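The Irkside Table Letter

Quick one this month, I'm behind on everything. June has been all dishes. The item I promised on covering a long table with brown paper and marking it out in squares is finally here, plus the rack question, plus a bit on yellow things on white plates, which I got carried away with. Photos first, then the how-to. 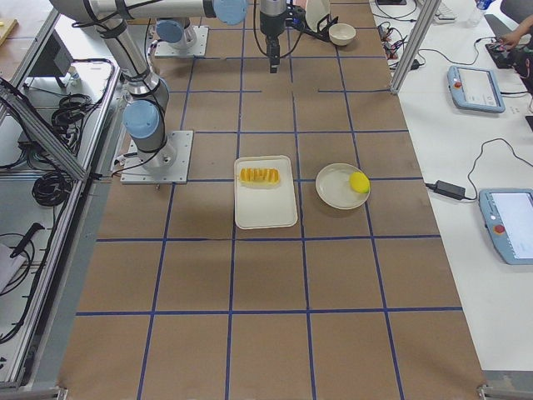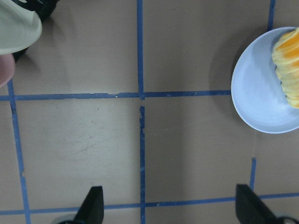
Blue tape in both of those, much closer in the second.

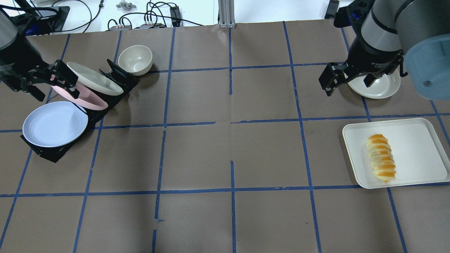
Paper first

Brown kraft paper, off the roll, matte side up if yours has a matte side. Mine comes from the packing counter at Cervantes, where they sell it by the roll and don't care how much you want. Get it wider than the table if you can. Joins down the middle of a table are a pain and they always end up exactly where you want to set a bowl.

Unroll it the night before. Weigh the corners down with whatever's heavy, cookbooks are fine. Paper straight off the roll wants to go back to being a roll, and you will lose that fight at 7 in the morning with a cup of coffee in one hand.

Pull from the middle out to the ends. Tape the underside of the table, not the top edge. Trim last. I always trim too soon and then I'm patching.

Why bother at all? I like the color, is the main answer. White dishes on a white table vanish. White dishes on brown paper look like somebody meant it. Pale blue does well on it too, and pink does better than you'd think. It's quiet, it doesn't shine, and crumbs get rolled up inside it at the end and go in the bin with it.

The grid

OK so the squares. Blue painter's tape, the ordinary kind. Long lines first, then the cross ones. I use a 40 inch straightedge and a soft pencil, little ticks at the edges only, then run the tape from tick to tick.

Do not measure every square. I did that the first time and it took all evening, and you couldn't tell. Roughly square is plenty. If a strip ends short, start another one. There's a good example in the close-up: the upright line stops at the crossing, there's a little gap, and then the next strip picks up with a ragged top, a bit off to one side. Doesn't matter one bit. It still reads as a line from where you stand.

A few things I'd pass on:

Tear if you're in a hurry, cut if you're fussy. Torn ends look frayed and I've come around to liking them.

Press with a fingertip along the whole length, not just the ends.

Overlaps go darker. The tape picks up grime too, after a while, and starts to look scuffed. You can lay a fresh strip right on top. Don't peel the old one, it takes the paper with it and then you've got a fuzzy bald streak.

Keep a scrap of paper handy for sticking the bad bits of tape to. Otherwise they end up on your sleeve. I went to the bank with one on.

A whole table takes me 20 minutes now if the paper's already flat. It took a lot longer to start with, see above.

What goes in the squares

This is where people write in. "Does every dish get its own square?" No! Let things sit across the lines. The white tray in the first photo is right over one of the uprights and I think it looks better for it. If everything's centered in its box you've made a seating chart.

What the squares are good for is remembering. Lay the table once how you like it, and then after you've cleared and washed up you can put the plate back where the plate was. Third along, second up, that sort of thing. Handy if you're like me and have an idea of how it should look and then can't get it back.

Leave room. The near half of that table in the first one is bare paper and blue lines, and I would leave it that way right up until the food's ready. You need somewhere to put down a hot pan (on a trivet, please, it's paper).

Plates in the rack, or on the table?

Bit of both. I've become a rack person. Small black dish rack at the end of the table, plates standing up in the slots, and you take them as you need them. Less stacking, less chipping, and you get to see the colors. The last photo has it best - the pale blue-white one at the front, pink behind it, cream-white leaning in at the back. Those three together on brown, I could look at all day. I'd have said pink was a mistake if you'd just told me about it.

Angle the rack. Square to the table it looks like the draining board. Turned on the diagonal it looks like part of the spread, and it's easier to reach into from the side.

A small cream bowl next to the rack finishes it off. For what? Anything. Salt, spoons, your rings while you wash up. I leave mine with nothing in it half the time.

Some of you asked about the wooden racks, the Skodetham pattern ones that were going around in spring. I had one. Nice to look at, but the slots were too narrow for anything with a deep rim and my big plates sat crooked in it. Black wire type for me, or black anything. It's the dark color that does the work against the paper.

Yellow, orange, white

Last bit and then I have to run. If you do nothing else, put one yellow thing on a white plate. A lemon, or anything that size and color. Set it to one side of the plate, not in the middle. In the first photo the plate is round with a shallow rim, bright yellow ball on the right of it, and your eye goes straight there from accross the room.

Then something long on the tray next to it. A white tray with a raised edge, food on one part of it and the rest left clear. Pale yellow and orange stripes are what's on the tray in the last photo and it picks up from the lemon color nicely. At home I'd do a striped loaf, or orange segments packed up tight against each other in a row, or slices of that orange cheese tucked into a split roll. Keep it together in a block. Spread out, it just looks like leftovers.

And don't straighten the tray! Slightly askew is fine. I spent years straightening trays.

Colors I've tried on brown paper that didn't work: dark green (dissapears), anything in a brown glaze, obviously, and a set of gray bowls that made lunch look like a waiting room. Mint green is lovely, if it's pale. Red I can't decide on. It was fine with soup.

Clearing up

Dishes off, rack off, then fold the long sides of the paper in to the center and roll from one end. Tape and all. If you've kept it clean you can leave it down, I've had the same sheet on for 5 weeks before now with new tape here and there, and I only changed it for a coffee ring the size of a saucer.

The tape's cheap but don't leave the roll on a sunny sill, it gets gummy at the edges and you'll be picking at it.

Next letter is cups. We're past 3,000 of you now, which is a lot of people to hear about cups, so send me your pictures of hooks and shelves and how you stop the handles knocking. Must go, bread's out.

Comments

Octavio Troncoso
Did the paper last weekend on our long table, no grid. Looked great until it started to creep. Is it the taping underneath that stops that? I'd only done the corners.

Reply from the Letter
Yes, underneath, and all the way down both long sides. Corners alone won't hold it.

plumandrye
Pink plates vindicated!! My sister has been making fun of mine for years. Sending her this.

Hermenegildo Salinas
I'd disagree on overlapping fresh tape on old. After a few layers you get a ridge and a shallow bowl will rock on it. I slit the old strip along both edges with a craft knife and lift out paper and all, then patch from behind. Slower, I admit.

Reply from the Letter
That is much neater than what I do. Will try it. Probably once.

kettle_on
What width tape? I bought the narrow and it looks like graph paper.

Octavio Troncoso
We ended up with the wide one. Narrow was hard to lay straight, it kept wandering off.

M.
More on racks please. Mine tips forward when there's only one plate in the front slot.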